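Tools and Trials
Is a rented kitchen worth the money?
2025-07-27

Regular readers will know my view of simulated kitchens. I have sat through too many sales calls in which a software arm opens a software drawer and everyone on the line is expected to clap. So when Ignacio Rosenthal at Povthorpe offered us a trial of Grube, his firm's new rented test house for home robots, I said yes mainly to have something to complain about.

Grube is a set of furnished rooms that exist only on a server. You upload your robot, pick a task and a room layout, and pay by the block of runs. The trial block is 500 runs. The brochure promises "true-to-home variety", a phrase I would like to see defended in front of a grown-up.

We used 400 of ours on two jobs: drive up to a doorway with both arms out front, and close on a round cabinet knob. Cletus Zamora set it up from the Ilgate office and had the first run going in 23 minutes, which is quick. The manual claims 18. He followed the manual.

Some of it is good. The rooms are not all the same beige box, and whoever picked the surfaces has given the vision side plenty to chew on. There is a ceiling like cracked cobbles and a kitchen wall like marble, and I would not live with either, but a robot that has only ever seen white plaster needs the shock. The views from the head and from the gripper are easy to pull out and replay side by side. Cletus liked that a lot more than I did, though I admit I used it.

Now the grumbles. The knob is a nice round ball on a flat plate, the friendliest shape a parallel gripper could ask for. My own kitchen in Dirkudwood has thin metal pulls, one of them loose, and a drawer that sticks whenever it rains. I asked Ignacio whether Grube could do a sticking drawer. He said it was "on the list", and that it had been on the list since April.

Then there is the scoring. A run is marked as a pass once both fingers are either side of the knob. I don't call that opening a cabinet. You can change the rule, but the setting is three menus down and goes back to the default with every new block. If you are comparing pass rates with another team, ask which rule they used before you believe a word of it.

Price is fair for a small team and steep for anyone who needs thousands of runs. Support answered every message the same day - in one case with the answer to somebody else's question.

Would I pay for it? For early checks on reach and camera angles, yes, a block at a time. As proof that a robot can cope in a real house, no, and I would be wary of any supplier who shows you these rooms and nothing else. 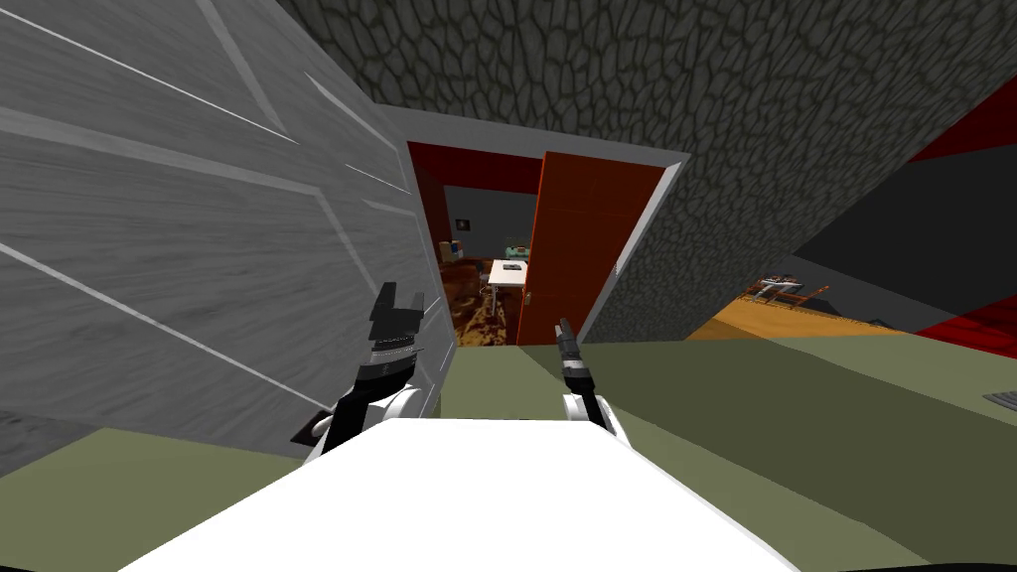
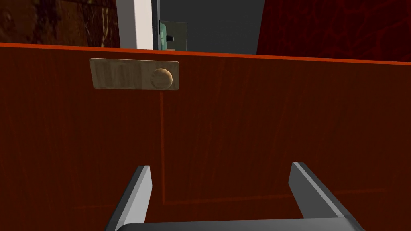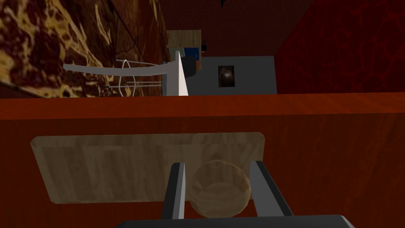 Grube on trial: the doorway from the robot's head (first), and the gripper at a cabinet front with a round wooden knob (second and third).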